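The Planner Is Always Confident

Home robot software has learned to talk like a good employee. Its logs say little about whether the job got done.

The first thing I asked to see was the log. Demonstrations are pleasant to watch and hard to learn from, and anyone who has sat through a few of them knows how the mood in a room can carry a machine over a rough patch. A log has no mood. It says what the software believed, when it believed it, and what it decided to do next.

The log from Trenix, a control stack for two-armed household robots, is unusually readable. Its makers at Clomimside are proud of that, and they should be. Each step is written as a short sentence. "Lid located. Approach from right. Grasp closed." A person with no training can follow it from top to bottom, and I did, over a long afternoon and too much coffee. By the end I had a full page of notes, most of them variations on one question: how does it know?

Take "grasp closed." In the version I was shown, that line is written when the fingers stop moving and the motor current passes a threshold. Fingers stop moving for plenty of reasons. They stop on a lid, and they stop on the edge of a table. The software then looks at the wrist camera, which is meant to settle the matter, and gives a score from 0 to 100. Anything above 85 goes into the log as a fact. The sentence that comes out the other end has no trace of the score in it.

I asked why 85. The answer was that lower numbers had produced too many false alarms. I asked what higher numbers had produced, and was told that the robot stopped a lot. You can see how a company ends up choosing the setting under which the robot does not stop a lot.

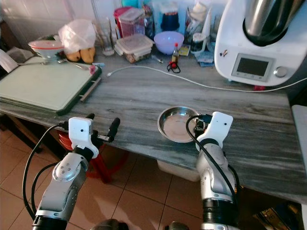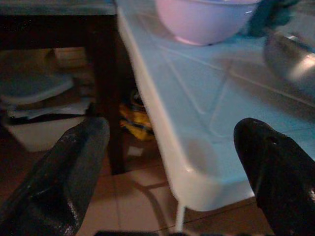
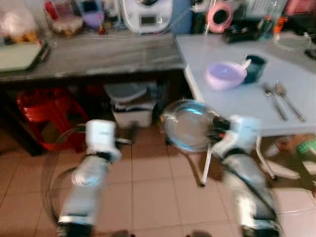

The arms at work among bowls, cloths and a glass pot lid, from the head and from the wrist. 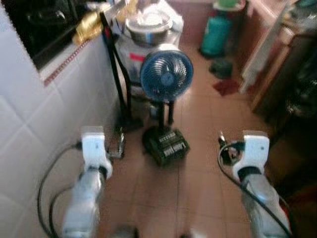
Last in the group: a small electric fan on the floor between the two grippers.

By the Home Machines Desk
Filed under: Robotics, Software

Kitchens are where this kind of bookkeeping gets tested hardest. A stainless steel bowl throws the light back at whatever is looking at it. A clear lid lets the floor show through, so that a depth sensor may report the tiles and miss the thing in the gripper. Plastic bags have no fixed shape. A cloth that was modeled as one object in the morning can be folded into what the software treats as two by noon, and a cable running across a counter is something most planners would prefer not to think about at all.

Perception people will tell you that transparent objects are close to solved. They have been telling me this for years. What they usually mean is that a trained model can outline a drinking glass in a still picture, and it often can. Control needs something else. It needs to know where the rim is, in three dimensions, while the arm carrying the camera is moving and the picture is smeared. An outline that is right on average can still be wrong at the moment the fingers close.

Trenix handles the problem by keeping a running map of objects and refusing to forget them quickly. If a lid drops out of view for a moment, the map holds its last position. This is sensible. It also means the planner can spend a while reasoning about a lid that has gone somewhere else. In one stretch of the log the same lid was listed on the table and in the right gripper at once, and the planner resolved the conflict by picking the entry with the higher confidence. It picked correctly that time. I could find no rule that would have made it do so.

The rival approach comes from a project called Kaewkla, which throws out most of the map. A single network takes in camera images and puts out arm motions, many times a second, with nothing in between that a person could read. Its supporters say the readable steps were always a kind of theater. They have a point – a plain sentence in a log can be a very comfortable place for an error to hide. But when a Kaewkla arm reaches for the wrong bowl, there is nothing to open up. You collect more recordings of arms reaching for the right bowl, train again, and hope.

How many recordings? The project's own notes for one lid-handling skill list 1000, of which 800 were kept after review. The other 200 are described as "low quality," and that is all the notes have to say about them. I would have liked to look at those. A failed reach in bad light with a cable in the way is a fair picture of what a home has to offer, and a system trained only on the tidy ones will be surprised by its first evening in somebody's kitchen.

Both camps now lean on a piece of tooling called Drutwood, which replays recorded runs from all cameras side by side, lined up in time. I came to it expecting to be bored and ended up thinking it was the most useful thing I saw. You can stop on any moment and compare what the head camera shows, what the wrist camera shows and what the software claimed. The wrist view is often half filled by the gripper's own fingers. It is a humbling angle. Whole objects shrink to an edge or a patch of color, and the planner goes on issuing instructions in the same even tone.

Drutwood has its own soft spot, though. It marks a run as a success if the final state matches the goal, and the goal is typed in by whoever ran the session. "Lid moved to table" is a success if the lid is on the table. It says nothing of a lid that was set down hard, or dragged, or put on top of something else. I went through 57 runs tagged as successes for a single task and found myself arguing with the tag on several. None were disasters. They were the sort of thing you would mention to a roommate.

That gap matters more than the headline rates these companies like to publish. A rate depends on what counted as a try and what counted as finished, and both are choices made by people with a release coming up in the spring. Ask for the definition first. If it takes more than a minute to find, the number was made for a slide.

I don't doubt the progress. Two arms working over a crowded counter, in ordinary light, with ordinary junk on it, would have been a reckless thing to attempt when I began covering this field. The motion is better and the recovery after a missed grasp is much better. What has not kept pace is the software's account of itself. Clomimside says a future version of Trenix will print the score beside each line of the log. It has been on the list since January, below a new voice and a redesigned start screen.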